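4.2 What schools told families, and when

I came to this part of the project thinking the threats themselves would be the interesting bit. I read every message we had, all 3573 of them, and by the end I was far more taken with the notices schools sent home afterwards (my co-author Burgi Schwaiger had predicted this and was very gracious about it). So this section is mostly about timing, with a bit on wording toward the end.

The Kunora district gave us the fullest record. Its schools use a single text and email system, so every notice has a send time, and we could line those up against the moment the office first logged a threat. In Trastska the schools each did their own thing – some phoned, some posted to a parent page, one still sent paper home in backpacks – and we had to rebuild the order of events from interviews and whatever people had kept on their phones. I'd treat the Trastska timings with more caution than the Kunora ones, and I've tried to flag it wherever the two are compared.

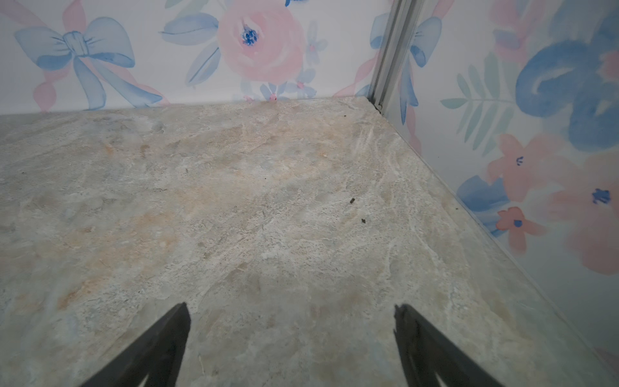
Of the full set, 2525 messages went to families before nine in the morning. That sounds prompt, and plenty of principals described it to us that way, but a lot of those mornings followed a threat that had been doing the rounds among students the evening before. Parents knew this perfectly well. One mum in Kunora told us she'd had screenshots from three other households before dinner, and when the school's notice arrived at breakfast it told her less than the screenshots had. She kept her son home anyway, and said she'd have sent him if somebody had rung her the night before, even just to say they were looking into it.

I heard versions of that over and over. Families wanted an early message, and they didn't much mind if it was thin. The staff we spoke to worried about the opposite problem, that a thin message would start a panic and they'd spend the night answering the phone. Both groups were being sensible as far as I could tell, and our data can't settle it for them. What we can say is that in Kunora, absences the next day were lower where an evening notice had gone out, and that this held for primary and secondary schools. We don't have enough evening notices from Trastska to say the same there.

Length mattered less than I'd guessed. Notices under 200 words were no more likely to bring a follow-up call than longer ones. Wording did seem to matter, and the phrase that irritated people most was "out of an abundance of caution", which parents brought up without any prompting from us. Teachers weren't fond of it either. 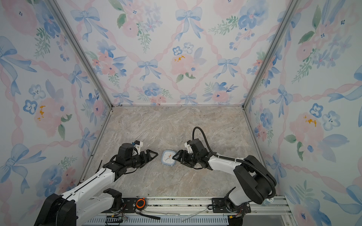

Figure 3. Two robot arms and a small square alarm clock on a marble-patterned surface, with floral wallpaper behind.

I should say something about the move to learning from home, as it came up in nearly every interview. Schools that closed for a day usually announced it in the same message as the threat, and parents of younger kids told us they skipped straight to the closure and missed the rest. Burgi coded these combined notices separately, and we come back to them in 4.3, where the question of who could get time off work on a Thursday with no warning gets the room it deserves.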